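Let the robotics club lose a few competitions

Opinion | June 15, 2024

The school robotics club in Skindton has 13 members, and this spring it finished near the bottom of the regional table. A parent wrote to the local newsletter to ask whether the money had been well spent. I help at the club one evening a week and I think the money was very well spent. I also think the parent asked a fair question, so I will try to answer it properly.

The club costs 522 pounds a year to run, not counting the room. Most of that goes on screws, batteries, rubber sheet and replacement motors. The competition entry fee is a separate cost and the school pays it. For comparison, the kit that the winning team used, sold ready to assemble by a firm called Plastusel, would have eaten our whole budget with nothing left for spares.

We could have saved up and bought the kit the year after. Several schools do this and their pupils seem happy. The kit goes together in an afternoon, the instructions are clear, and the arm picks up the blocks first time. What the pupils then spend the term on is driving practice. They get good at driving. I have watched them at the regional and they are calm and quick, and I don't want to take anything away from them.

Our lot spent the term on a gripper. They called the project Lodo, after the Spanish word for mud, because one of the first jobs they set themselves was picking wet clay off a tray without squashing it. The name came from an exchange visit with a school in Cáceres, where the pupils had been building something similar, and where it had also gone badly to begin with.

The first Lodo had jaws that met at one corner and nowhere else. The second met properly but had so much play in the joints that it dropped anything heavier than a pencil case. For the third they drilled out every pivot and started again, and that took three weeks, during which the driving team had nothing to drive. There were complaints. Two members wanted to borrow an arm from another school and get on with it. They had a long argument and took a vote, and the drilling carried on.

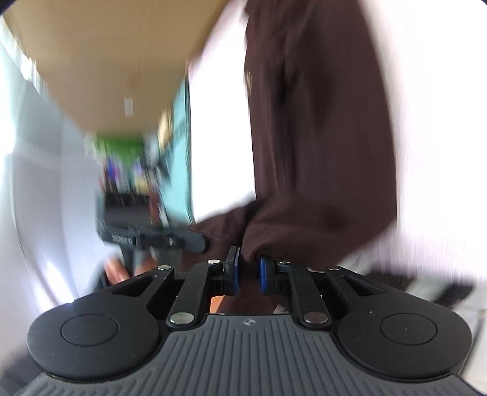 I mention the argument because it is the part of the club I would least like to lose. Nothing in the ordinary timetable asks a group of fourteen-year-olds to decide whether three weeks of slow work is worth it, and then to live with the answer. Coursework has a deadline set by someone else and a mark scheme printed before they start. In the club they had to guess what good enough looked like, and the first two times they guessed wrong.

The usual reply is that competitions teach this as well. They do, up to a point. The trouble is the scoring. At our regional you get 10 points for each block placed and nothing for how it was placed or who made the thing that placed it. A team that bought its gripper and a team that made one are scored in the same way. I understand why. Judges have a few minutes per team and blocks are easy to count. But a scoring sheet tells schools what to spend money on, and this one tells them to buy the arm.

I would like to see a second prize, judged separately, for the part a team made from scratch. The judging could be a short interview at the bench with the part in pieces in front of them. It need not be grand. If the organisers think that takes too long, they could limit it to 60 teams in the first year and see how it goes.

I would also like schools to stop printing the league position in the end-of-year report as though it were the result of the club. Ours was printed in the same list as the football and the chess. It sat there with no mention of Lodo at all, and I can see why a parent who read it came away puzzled.

There is a fair point against me, which is that losing is not much fun and some pupils leave over it. We lost two in the spring. One of them told me she wanted to be on a team that won something, and I had no good answer for her. A club that only ever repairs its own mistakes will wear people down, so next year we will probably use a bought wheelbase and keep our own work to the arm and the jaws. That seems a sensible place to draw the line, and the members are mostly for it.

The club meets again in July, before the holidays, and the fourth version is already on paper. Parents are welcome to come and look at the first three, which are in a box under the bench.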